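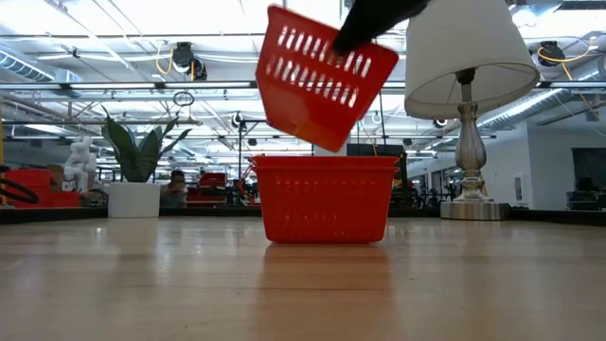
Restoring a Wooden Rowing Skiff: Final Project Report

Senior Project, Practical History option
Submitted in April

1. Background

The Lonov skiff is a flat-bottomed wooden rowing boat, 15 feet long, that was given to the school by the old boat livery at Onanmont when it closed its rental dock. For several decades the livery rented skiffs to summer visitors who wanted to fish or row across to the picnic beach at Reinholz. Most of the fleet was sold or burned when fiberglass boats came in. Ours had been stored upside down on sawhorses behind the livery shed, under a tarp.

My project had two parts. The first was to find out what I could about the boat and the livery. The second was to repair the hull well enough that it could be rowed and shown at the spring boat show on Junik Lake. I had the fall and winter terms to do both. The budget was 400 dollars from the school's project fund.

2. History of the boat

The livery kept a rental ledger, and the family that owned it let me read it at their kitchen table. The skiffs were listed by hull number. Ours is number 8, which is carved into the inside of the transom and was hidden under paint. The ledger gives the name of the renter, the time out, the time in and whether there was a deposit for oars. Hull 8 went out most days in the summer, often to the same few families.

The name Lonov was the builder's. He had a shop at the Reinholz end of the lake and built the rental skiffs in winter, when there was no dock work. I did not find any drawings. A retired dock hand told me that the builder worked from a set of plywood patterns hung on the wall, and that the patterns were thrown out when the shop was turned into a garage.

There is one disagreement in the sources that I could not settle. The ledger says the whole fleet was painted gray with a white stripe. The dock hand remembered dark green. When I scraped a test patch near the bow I found white, then green, then gray next to the wood. Both could be right for different years, but the ledger has no entry for repainting.

3. Condition at the start

The side planks are cedar and were mostly sound. The bottom is cross-planked, and the boards had shrunk while the boat was in storage, so there were gaps between them. The worst damage was at the stern, where rainwater had collected against the transom. The lower edge of the transom was soft, and a screwdriver went into it easily. One of the three seats was missing. The other two were cracked but usable. Both oarlock sockets on the left side were rusted in place.

The stem was split along an old repair. Someone had filled the split with roofing tar and covered it with a strip of tin. Under the tin the wood was better than I expected.

4. Work done

Stripping. I took the paint off with a heat gun and a pull scraper. The inside took much longer than the outside because of the ribs. Because the old paint might contain lead, I tested it first with a kit from the hardware store. The gray layer tested positive. After that I wore a respirator, kept the heat low, worked over plastic sheeting and bagged all the scrapings for the county disposal site. I finished the gray layer with chemical stripper instead of heat.

Transom. My original plan was to cut out only the soft part and glue in a new strip. When I made the cut, the rot went higher than it had looked from outside, so I replaced the whole transom. The new one is white oak, traced from the old one. I cut it slightly too large and planed the edges to match the angle of the sides. The first fit was poor on the right side and I had to plane it three more times. The old piece with the carved number was saved and will stay with the boat.

Bottom. I replaced four of the bottom boards and refastened the others with bronze screws. The old fasteners were galvanized nails, and most had rusted through at the head. I drove new cotton into the seams along the sides and covered it with seam compound. I left the cross seams on the bottom tight but dry, as the dock hand advised, so the boards would have room to swell.

Stem. The tar was cleaned out and the split was glued with epoxy and clamped overnight. I know that epoxy is not correct for the period. A new stem would have meant taking the ends off all the side planks, and I did not have the skill or the time for that.

Seats and hardware. The missing seat was copied from the middle one. The rusted sockets came out after several days of soaking in penetrating oil. I bought a used pair at a marine salvage yard, and they are close to the originals but a little wider at the base.

Paint. I used gray with a white stripe, following the ledger. Two coats of primer and two of enamel went on the outside. The inside was oiled.

5. Launch test

The skiff was put in the water at the Junik Lake ramp in the early morning, before the fishermen arrived. It leaked at once through the bottom seams. This was expected. We left it tied to the dock, half full, and came back the next day. After bailing, it took on water much more slowly, and by the second evening one bailing would last through an hour of rowing. A small leak remains at the lower right corner of the transom, where I had trouble with the fit.

It rows straight with one person and is slow to turn. With two people in the stern the bow rises and it becomes hard to control in wind.

6. Costs and time

The oak and cedar were the largest expense, followed by the bronze screws. The project came in 40 dollars over budget, nearly all of it from the full transom replacement. I paid the difference myself. I did not keep a good record of my hours in the fall, so I am not giving a total.

7. What I would do differently

I should have probed the transom from the inside before drawing up the materials list. I should also have taken patterns from the hull before removing anything. When the old transom came out, the sides sprang apart, and it took two bar clamps and a rope to bring them back.

The leak at the transom needs to be fixed before next season. The corner should be opened up, bedded again with fresh compound and refastened. A copy of the ledger pages for hull 8 is in the school library with this report.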